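How does a robot learn to work in a kitchen?

By practicing in a pretend one! At the Prosser lab they built a kitchen that lives inside a computer. Sink, counter, cabinets — all of it drawn by a program. The robot arm is drawn too. Its nickname is Cudus.
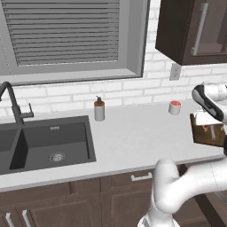
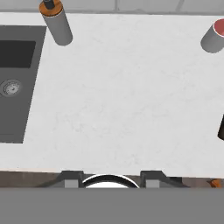
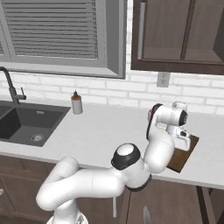 Computer-made views of the kitchen. First and last: the arm by the sink. Middle: looking straight down, gripper at the bottom.

Why pretend? Real practice is slow. Stuff breaks. In a computer you just hit reset and go agian.

So the team tried a test. One program, called Zeline, got 20 practice runs. Another one got 412. Same kitchen, same jobs. Then both had to try 22 new jobs they never saw before.

Who won? The 412 one, easy. Zeline only got 5 right. More practice helps — same as piano or spelling.

But heres a tricky bit. A pretend kitchen isn't exactly like a real one. Real cups slip. Real light changes. So next they want to try it with a real arm and see what goes wrong. Probly lots.

Word to know: SIMULATION — a pretend world run by a computer.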